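Notas charla — moqueta en salas de trabajo, mayo de 2025
Brittany MacDonald (Nondley)

Empezar sin saludo largo. Micro, agua, reloj a la vista. Tengo 7 minutos, no más.

Idea uno: el suelo se elige el último y se pisa el primer día. Contar lo de Andale — eligieron por catálogo, muestra del tamaño de una mano, y luego la sala entera parecía otra cosa. Pausa.

Pelo corto. Siempre, si hay ruedas o gente de pie todo el dia. El pelo largo marca, se aplasta, no vuelve. 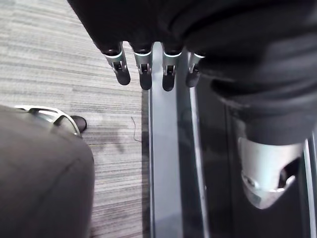

Segundo: el color liso engaña. Queda bien en la foto de entrega y a los 2 meses cualquier pelusa canta. Hélène Bélanger lo midió en Rernus, casi 80 avisos de limpieza por manchas pequeñas — decirlo despacio, que la cifra se pierde.

Alternativa: raya fina, grises mezclados, blanco, carbón. Textura lineal. Disimula, y de paso da dirección a la sala. Ojo con el sentido de la raya: decidirlo ANTES de pedir, no con el instalador esperando. Pasar rápido lo de Tô, ya lo cuenta Hélène después.

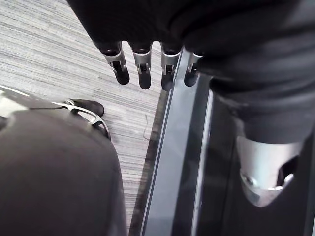
¿Cada cuánto se aspira una moqueta de pelo corto en una sala con mucho paso?
A diario en las entradas, y el resto 6 veces cada dos semanas. A favor de la raya primero, luego cruzado.

Mantenimiento, sigo. Manchas: papel, presionar, nunca frotar. Guardar piezas de repuesto del mismo lote (preguntar quién las guarda, levantar manos).

Si sobra tiempo: ruido de pasos. Si no, saltar a preguntas. La hoja de precios no esta lista — la mando en julio. Dejar las muestras en la mesa de la salida y que las toquen.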